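Why does fruit go soft and sweet?

Have you ever bitten into a green banana? Yuck! It's chalky and it sticks to your teeth. Leave that same banana on the bench for a few days, though, and it tastes like a lolly. I used to think the sun did all the work, but fruit can ripen in a dark cupboard too.

A lot of unripe fruit is packed with starch, the same stuff you find in potatoes. As the fruit ripens, tiny helpers called enzymes chop the starch into sugar. Other enzymes loosen the walls between the fruit's cells — so it gets softer — and the green colour often fades away.
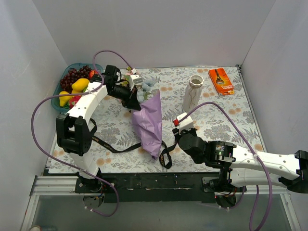
Grapes and a mango in a teal basket.

Some fruits keep ripening after they're picked. Mangoes, bananas and pears all do it. They give off a gas called ethylene, and it tells the fruit nearby to hurry up and ripen as well! Grapes are different. Once they leave the vine they won't get any sweeter, so growers have to wait for just the right moment.

Try it at home: put a hard pear in a paper bag with a ripe banana, and leave another hard pear on its own. Give them both a gentle squeeze every day (gentle, I said!) and write down which one goes soft first. Then you get to eat your experiment.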